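Synthetic Identity Fraud in Small Lenders: A Case File Study
Final Project Report, Financial Crime and Investigation Practice
Submitted by: Iolo Meredith
Supervising instructor: Waltraud Egger
Duvonbridge College, Department of Justice Studies

1. Purpose

This project examined how accounts opened under false or borrowed names pass the first checks at small lending institutions. The work was limited to closed civil files from Louro, a consumer lender serving the Duvonbridge area, which released the records to the department with all customer names removed.

2. Materials and Method

The release contained 3,542 account applications. A screening pass in Clutix, the record-matching program licensed by the department, compared mailing addresses, telephone numbers and employer names across the full set. Applications that shared two or more of these details with an unrelated applicant were set aside for reading by hand. This produced 94 applications, of which 60 held enough supporting paperwork to be studied further.

Each file was read twice, the second time without reference to the first set of notes. Where the two readings disagreed, the file was discussed with the instructor and the outcome recorded in Appendix B.
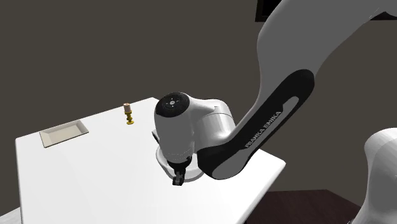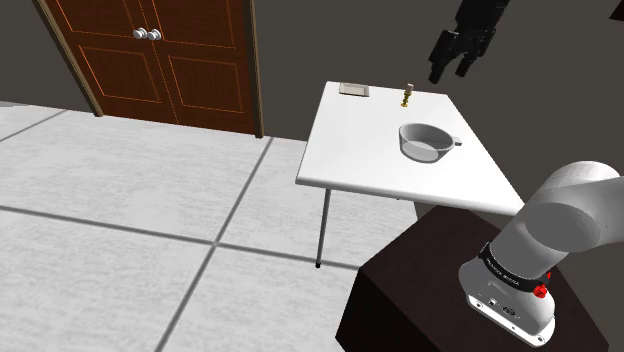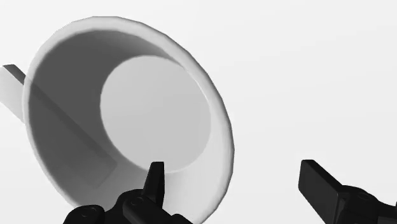
The reading stage followed a fixed order – application form, proof of address, proof of income, then account activity. Proof of address was the weakest part of most files, and utility bills were often accepted as unclear copies. Copy quality also affected the comparison of letterheads. A curve that is smooth on an original bill may come through a low-grade scan as a run of short straight pieces, much like the rim of the white mug, and several logos that first seemed altered showed this same effect across every page of the scan. Those files were not counted as suspicious on that ground alone.

3. Findings

Four groups of linked applications were identified. The largest used a single mailbox rental in Prandatden under several surnames. In each group, a small line of credit was opened first and repaid on schedule for several months before larger amounts were requested. Staff notes show that the repayment record was treated as evidence of identity, although it had never been checked against any outside source.

4. Limits of the Study

The files came from one lender and cannot support claims about the wider industry. Court outcomes were not part of the release, and the term "suspicious" is used in this report without any finding of guilt.

5. Recommendations

Lenders of this size should verify a mailing address at the time of each credit increase as well as at opening. Applications that list a rented mailbox should be referred to a second reviewer. The matching rules used in this project are given in Appendix A – the thresholds may need adjustment for a larger set of records.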